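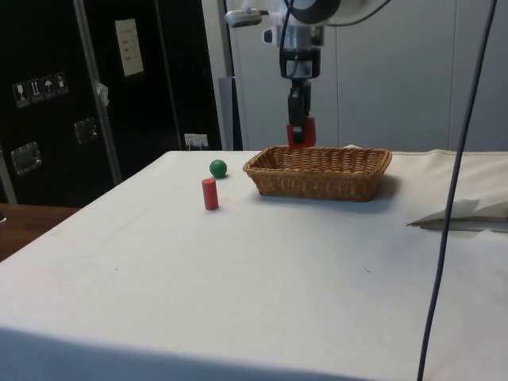
By Leanne Bramwell
Community news, June

The old seed library at Cestovness is opening its doors again this month, and if you have ever stood in line there on a drizzly morning with a pocketful of bean pods, you will know what good news that is for gardeners up and down the valley.

It has been closed since the roof of the reading room on Naylor Street let in the spring rain, and for a while it looked as though the whole collection might have to be split up among other towns. Happily the packets were moved in time (mostly in the back of Stuart Hulme's bread van, which still smells faintly of onion sets) and spent the past 7 months in a dry upstairs room in Gikberg. 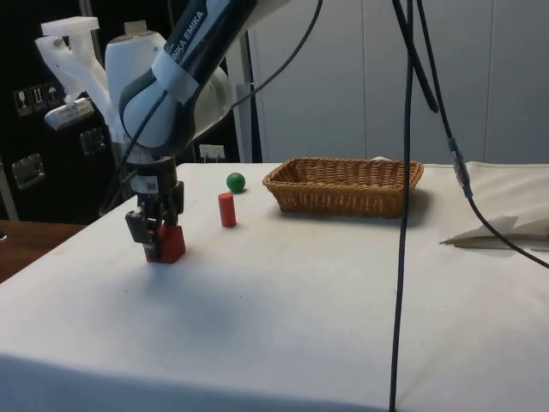
There are now 900 packets on the shelves, most of them saved by local families, and the catalog has been typed up fresh by Tia Ashworth, who says she learned more about turnips than she ever planned to. "People write such lovely things on the envelopes," she told me. "One just says 'from Grandad's wall, be patient.' I couldn't bring myself to shorten that."

The rules are the same as they ever were. You may take up to nine packets a season, and you are asked to bring some seed back in the fall if your plants do well. If the slugs get there first, come in and say so, and you'll be sent home with something tougher.
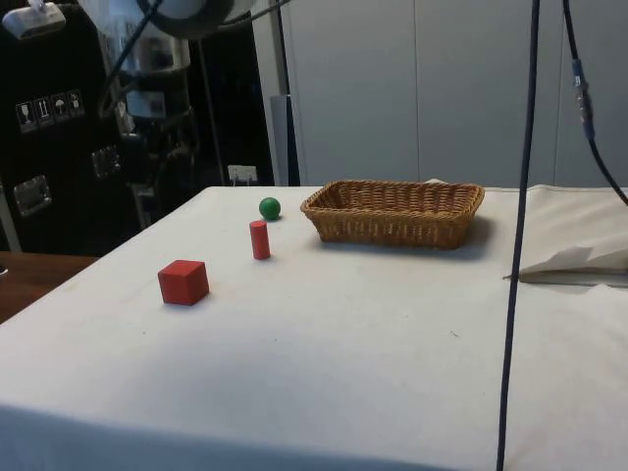

Lionel Fothergill, who is 65 and has been growing the same yellow climbing bean since he was a boy, will be giving a talk on opening morning about drying and storing seed at home. He tells me he has been asked to keep it short, and he has promised to try, though he did bring up squash twice while we were on the phone and I had a pot on the stove.

There will be tea, and Bradley Hebden is baking his caraway loaf, so do come hungry!

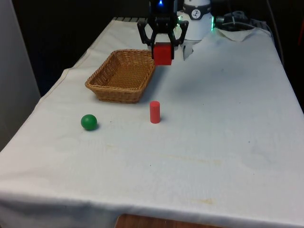 Anyone with spare paper envelopes, the small brown kind, is asked to drop them in the box by the side door, which is open until four in the afternoon. New members can sign up at the front desk, and children are welcome to join under their own names.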